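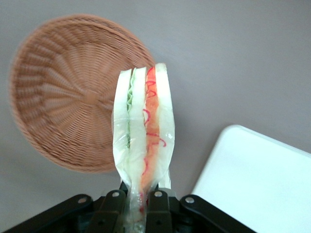 Why not just repaint the whole wall and be done with it, one reader of the first draft asked, since any touch-up is going to show anyway. Fair question. Repainting is what most building managers do now. It costs a full day per hallway, more with the trim, and the paint is the cheap part. The rest of this section is on when the touch-up really does show and when it doesn't.

## 4.2 Touch-up visibility on rental hallway walls

Setup first. We used 12 hallways in the Yuen building, all the same layout, all last painted in November with an eggshell from Fidau. Same batch as far as the store records go. Leftover paint was kept in the basement in the original cans, lids hammered down, no plastic wrap under the lid. Not ideal but normal. Most people store paint this way.

Each wall got 3 patches, one per method:

- brush, leftover paint straight from the can
- short-nap roller (Jultar), leftover paint strained first
- short-nap roller (Jultar), new can of Flolard mixed to match

Patches were put over filled nail holes and scuffs, no primer except on bare filler. Walls wiped down with a damp cloth beforehand, left overnight. Order of the patches along the wall was shuffled from hallway to hallway. Should have been done for height too. Wasn't.

Visibility was judged by eye by two of us, standing at the door and then walking the length of the hall. Scored as "not seen," "seen from the side only" or "seen straight on." We looked once the paint was dry to the touch and agian at 40 days. Lighting was the ceiling fixtures already there, bulbs swapped to 4,000 K so every hall matched. No daylight in any of them.

**Sheen was the problem more than color.** This came up over and over. The brushed patches were the worst of the lot and nearly all of them were in the right color, or close enough. What gave them away was the shine. Brush marks lie in one direction, the old wall has roller stipple, and the light from the ceiling rakes down and picks out the edge. Straight on, often fine. Walk past and there it is.

Rolled patches with the strained leftover paint did better. On the first look a good share were seen from the side only, and on the second look several of these had dropped to not seen. We don't have a good explanation for the change. The sheen of a fresh coat may settle as the film hardens, or dust dulls it a bit, or we were more used to the walls by then. The last one worries us and a fresh pair of eyes would have been a better plan.

The new Flolard paint split two ways. In hallways with the off-white the match was good. In the tan hallways it was not. The store mix looked right wet, looked right on the lid, then came up too pink on the wall. Second mix, same thing, a little less pink. Light tans running into caramel brown, the range of the wicker basket in Figure 3, are where a small error in the red seems to hurt most. Off-white hides it. We would not generalize past these two colors.

**Patch size.** Not planned as part of the study but worth putting down. Small patches with the edge feathered out by a nearly dry roller were harder to see than large square ones, in both colors. Large patches that ran all the way to a corner or a door frame were also hard to see. The bad size is the one in between, a square in the middle of an open wall. Painters have been saying this for years so no surprise.

**Filler.** Bare filler without primer flashed every time we tried it, on a spare wall outside the main set. Dull spot in the middle of a shinier patch. One thin coat of primer fixed it. We stopped trying without after that, so the main set has primer on all the filler.

**Storage.** Cans that had formed a skin were still usable after straining. Two cans had rust around the rim and bits of it went into the paint, small brown specks, picked out with a toothpick where we saw them. One can had gone sour and was not used. That hallway got leftover paint from the next hall, same color, and is marked in the table.

Limits. One building, one sheen, two colors. Same two people did the painting and the scoring, so we knew where to look, and a tenant coming home with groceries doesn't. Scores are probably on the harsh side becuase of this. No washing test either. Several patches got wiped by tenants before the second look, and we left them in.

For eggshell walls kept in the original paint, then: strain it, roll it, prime the filler, feather the edge or run to a corner. For tans with no leftover paint, repaint corner to corner and skip the matching. Flat paint is covered in 4.3, where the brush does less harm. Semi-gloss we did not try, apart from one door frame, and that had to be redone.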